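Folding T-shirts so the drawer still shuts

I've folded T-shirts on the bed, on the couch and once on the lid of the chest freezer, and none of them comes close to a plain table at a comfortable height. Clear yourself a good stretch of it, put the kettle on if you like, and work through the basket while the shirts are fresh off the line.

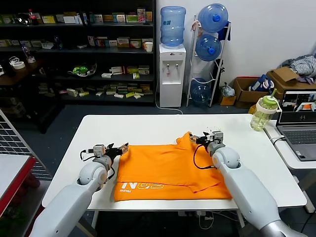
Getting it flat first

Lay the shirt out and smooth it from the middle towards the sides with your whole forearm. Tug gently at the shoulders and the hem until the side seams lie straight. A bright orange tee is a lovely one to learn on, as every crease shows up against a white tabletop and you can see at once where the fabric has bunched.

The folds

Bring the bottom up over itself first, then smooth it down. Fold each side in towards the centre, tucking the sleeves back as you go, and finish by bringing the collar end down over the lot. My neighbour Godelieve Brouwer does her sides before her bottom hem, and her drawers are much neater than mine, so do please yourself!

If your shirts have printed lettering, don't press a hot iron straight onto it. Turn the shirt inside out, or lay a clean tea towel over the top. I ruined a favourite grey one that way in April and I'm still a bit cross with myself.

Putting them away

Stand the folded shirts on their edges in the drawer, like books, with the fold facing up. Mine holds around 20 like this (the winter ones take up more room, of course). Leave a little slack so you can pull one out without dragging its neighbours along, and if they keep toppling over, an old shoebox with the lid off makes a perfectly good divider.

Keep drinks well back from the folding, and choose a bottle with a lid over an open mug if you can bear to. I say this as a woman who has rewashed a whole pile of whites on account of one cup of tea.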